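Tavon Robotics Club — Workstation Project Gallery

Our club at Sukdale spent this season on one task: getting a robot arm to handle a processor inside a full-size workstation. The students wrote the motion code, which they named Vimevow, and ran 230 practice attempts before the July open house.

The first lesson was about grip. Too much force and the chip tilts, too little and it slides. The team settled on a slow approach with the chip held by two opposite sides.
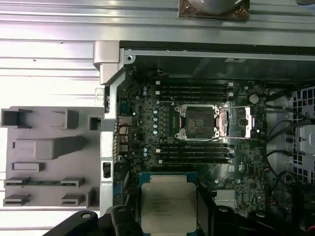

Each run had a limit of 15 minutes, setup included. Students worked in pairs, one at the keyboard and one at the stop button, and traded places after every run.

Lining up with the socket took the most work. The code moves in small steps and checks position after each one — slow, but easier to debug.
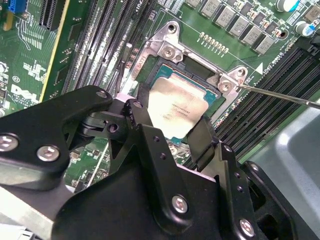
Runs were logged in a shared notebook. Any run with contact outside the socket area was marked as failed, even if the chip ended up seated. The Oosthuizen Fund covered our parts budget of $960, most of it spent on spare boards and fasteners. 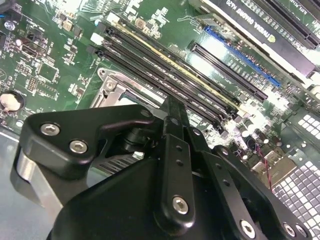 Gripper over the memory slots, Quadro K620 card at upper right.

The club is open to grades 9 through 12 and has room for 25 students. Sign-up sheets are in the shop.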